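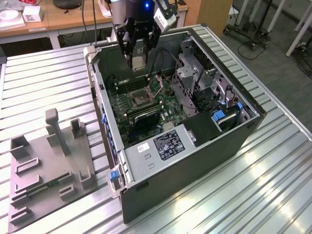 About Codisska

We work on a question that most people ask us within a minute of meeting us: can a machine do the chores yet? The dishes, the laundry, the sorting of screws, the parts swap in an old office computer. Our short answer is "some of them, slowly, with help," and we love working on the long answer!

Codisska started in October in two rooms behind the Tefera repair shop, when Mercedes Bedoya and Obsa Ayele got tired of arguing about it over lunch and decided to try things out on a bench. Mercedes had spent years fixing desktop computers. Obsa came from packaging lines, where arms do the same move all day and do it very well. A repair bench is a different animal. Every case that comes in has its own cables in its own places, and a person just reaches around them.

What we work on

Our main bench job right now is the desktop tower: processors, memory modules, the small stuff inside the case. We picked it because it sits halfway between factory work and housework (the parts are standard, the mess around them isn't). A processor has to go down flat and square into its socket. A memory module needs a straight push and a fair bit of force. People learn both by feel in an afternoon, and getting an arm to do the same has taught us more than any demo we ever built.

Parts wait in a gray plastic fixture next to the computer, with slots and posts to hold them where the arm can find them. Yabsira Ambaye draws our fixtures and is forever redrawing them. If you want to know how far along home robots are, look at how much neat holding and lining-up still gets done for them before they start. Your kitchen drawer has no fixture in it. We think about that a lot.

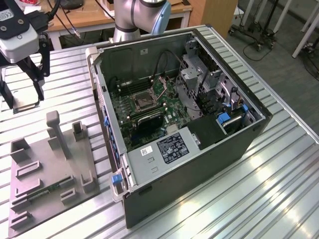 Codisska Bench Notes, page 4

So where do things stand? Picking up a known part from a known spot is in good shape. Putting it down somewhere tight is getting better all the time, and we get a little loud in the shop when a new approach works. Soft things are still hard. Cables are the worst, and a basket of towels is not far behind. Lefteris Panagiotou runs our household trials at Serstead, where we have a plain kitchen and a laundry corner set up, and he keeps a running list of every chore we've tried. There were 2686 tries on it at last count.

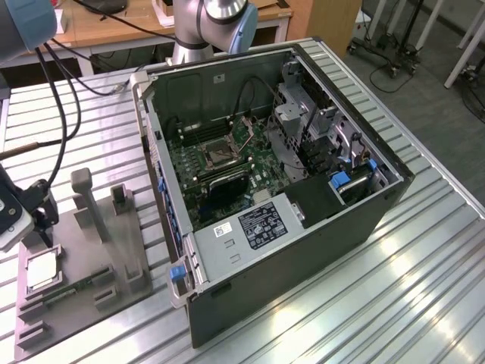
We write up the ones that fail too, in the same detail, and anyone can ask for a copy. Mesfin Wolde answers those requests and will happily go on about grip force for as long as you let him.

Visits and questions

We like company. School groups, repair people and the plain curious are all welcome at the Zurmont building, and you can bring a chore you'd like to see tried. Please write ahead so we can have the bench set up. Folding a fitted sheet has already been suggested, many times, and we are working up to it.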